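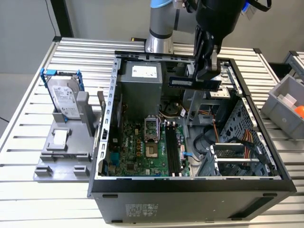 *A memory module over an open desktop computer.*

**Imero Portfolio Desk, one year of use**
Reviewed by Kwabena Bonsu, 12/3/22

I own shares in small industrial companies and a few shipping lines, and I have kept my records in a spreadsheet for many years. In November of last year I paid for Imero, a program for private investors who want to follow their holdings and their dividends in one place. I paid the normal price and I have no relation with the company.

The import was the first thing I tested. My spreadsheet had 211 transactions, including a merger and two stock splits. Imero read the file without complaint, but it treated the merger as a sale followed by a purchase. For this reason my gain on Naninham, a maker of pumps which I have held for a long time, was shown as if I had already taken it. I wrote to the support and received an answer the next morning. There is a setting with the name "carry cost basis," and it is switched off when you install. After I switched it on and imported again, the numbers agreed with my own.

The dividend calendar is the part I like the most. It separates what the company has declared from what the program only expects, and the two have different colors. When Owusu Lines reduced its payment in the spring, the expected amounts for the rest of the year stayed at the old level for nine days. I would not plan my rent with this calendar. To see which months are thin, it is very good.

Less good is the valuation page. It gives each stock a "fair price" from past earnings, and for a cyclical business such a number can mislead you badly. Shipping companies looked extremely cheap there all summer, at the moment when their freight rates were already falling. You can change the earnings by hand, stock by stock, but the page does not remember why you changed them. I keep my notes in a separate document.

I also tried Zerko, which costs less. Zerko has better charts and a phone version that is pleasant to use. However, it accepts only 1,000 price alerts and records per account in the basic plan, and it cannot handle shares bought in a second currency without an extra module. Imero allows 2,000 and the currencies are included.

Some small remarks:

- The tax report can be exported only as PDF. My accountant asked for a table, so I typed it again.
- Searching by ticker is quick, searching by company name is slow.
- The dark theme makes the negative numbers difficult to read.
- Backups are saved on your own disk, in a folder you choose.

I have renewed for a second year, mostly for the cost basis and the currencies. If you hold only two or three funds, your broker's own page will probably be enough for you.

Rating: 7 out of 10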